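Small cream toaster oven, 3 stars out of 5
Posted Mar 1, 2019 by L. Katsaros

Had this since June so I figure I can say something now. Quick one, kids due home.

Size first. Small. Two slices of toast or one decent sandwich, don't plan on a pizza. Fits at the back of the table and leaves the whole front free, that's why I bought it. Flat top is handy, a big bowl sits up there fine when the oven's off. Take it down before you heat anything, the top gets hot hot.

Door folds down. Seals ok. Glass is dark so checking on cheese means opening it up, every time, and there goes your heat. My old Caletti had clear glass and I miss it.

Knobs are fine. Printing around the little one is tiny, I need my glasses. Wire rack slides out easy, maybe too easy, lost a bagel that way.

Crumbs are teh real complaint. They get down by the hinge and stay there. Toothbrush works. Sort of.

Cord is on the short side so measure to your outlet. Mine goes to a power strip along the wall behind the plates.

Oven on the table, bowl on top, green dishes to the right:

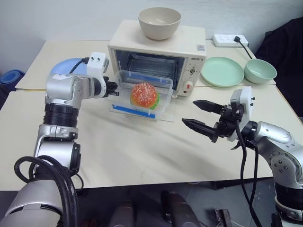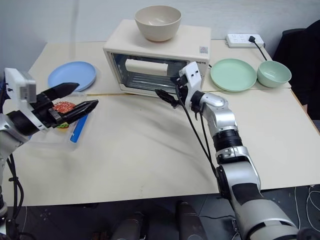

Wrote to the store about the hinge, got a reply from a Dariusz Pawlak in 6 days, polite, no fix. Lucyna has the Fonow one and says same crumbs, so maybe they all do it. Would I buy again? At the sale price yes. Full price prob not. Will update if the door gets any looser.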